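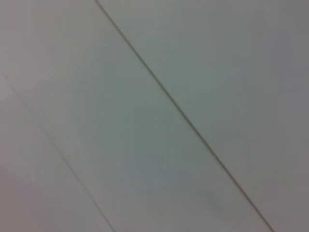
I've been using the Nevley trail camera since December, mostly to find out who visits the stream behind my sister-in-law's place at night, and I'm pretty smitten with it. Badgers! A whole family of them, and one very bossy female who shoves the others off the path. Setup is easy enough, though the strap bracket has 3 tiny screws and they're dark gray, much like that thin straight seam running between the pale panels, so do it over something light-colored or you'll be hunting for them.

Night clips are sharp out to the far bank, and the trigger is quick — I got 376 clips in the first batch and only 13 were waving grass. The app is clunky (why does it log me out every time?) and the latch feels cheap. My friend Nives Monti bought two for her fox project and has the same gripe about the latch. I'd still buy it again.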